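Subject: Re: [quizleague] Buzzer rule and the Landonach final

Shakuntala Mishra wrote:

> The score sheet from Thursday has Tovetwood on 75 and Landonach on 73.
> I was keeping the clock at the other end of the room and I have
> Ramov's buzzer going before the reader finished question 16. Under
> the old rule that is an interruption and a wrong answer costs five.
> The sheet shows no penalty. Was it missed, or are we on the new rule
> already?

We are on the new rule. It came in with the July packet and it's on the second page, under the part about bonus questions. A wrong answer on an early buzz no longer costs points. The reader finishes the question for the other team and they get it alone. That was done on Thursday, and Landonach passed. So the score stands at 75 to 73.

I did go back over the sheet with the reader. One bonus in the second half was written in the wrong column and then crossed out, and the total was worked out after the fix. Both captains signed it.

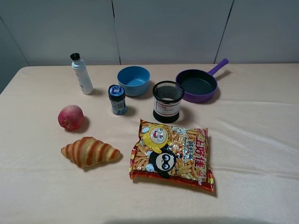 Domínguez asked at the break if the old penalty could be brought back for finals only, as it was hard to tell a brave guess from a cheap one. I don't mind that, but it would have to wait for next season. We can't have two rules in the same bracket.

The other matter is the question set. We have 24 toss-ups per match and two were thrown out for being repeats from spring. Both were from the TV theme songs category. If you write for that one, please check the archive before you send your set in. The search box only looks at answers, so try a few spellings.

Start time for the next match stays at 7:30. Teams should be in their seats by 7:15 for the buzzer check.

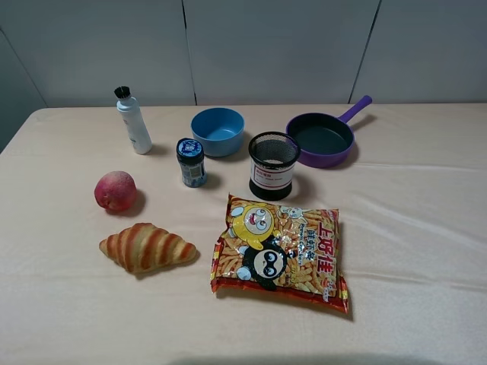

Shakuntala wrote back off list that she is fine with the result but wants the rule printed on the score sheet itself. I'll add a line at the top before the next round. If anyone has better wording than "no penalty on early buzz," send it to me.

Shinji Kinoshita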